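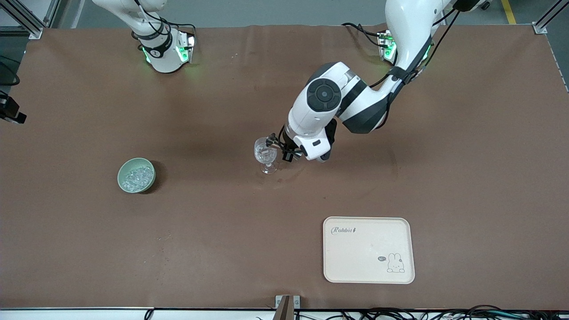 Notebook, intermodal planning workshop, Endthorpe terminal
Thursday, entry opened 6:30 a.m.

Purpose: to compare the rail and road splits for the Nallus–Kos corridor before the October timetable is fixed.

The baseline run was repeated with last month's order file, which holds 388 consignments. All were assigned to a departure. Six were moved to road by the planning tool although space remained on the train; the cutoff time for the Kos yard had been entered in the wrong field. The entry has been corrected and the run saved under the same name with the suffix B.

Truvovness, the loading plan module, was then tested with a 30-minute transfer window at Nallus. Results were acceptable for containers. For paper reels the plan placed heavy units at one end of the wagon, and the axle load check did not raise a warning. The check is to be treated as unreliable until the supplier has replied. Plans for reels are to be reviewed by hand — both shifts have been informed.

Road legs: drivers' rest periods are now read from the duty roster. With this setting almost 4 hours are added to the late Endthorpe return, and the second truck misses the evening gate. Moving the pickup forward is possible only if the customer's dock opens earlier. A request has been sent.

Fuel costs were left at the old rate in every run, so the totals should not be quoted outside the department.

Open items:
Reply on axle load check
Dock hours, late return
Repeat run B with a 45-minute window
Wagon list for Kos, current version still missing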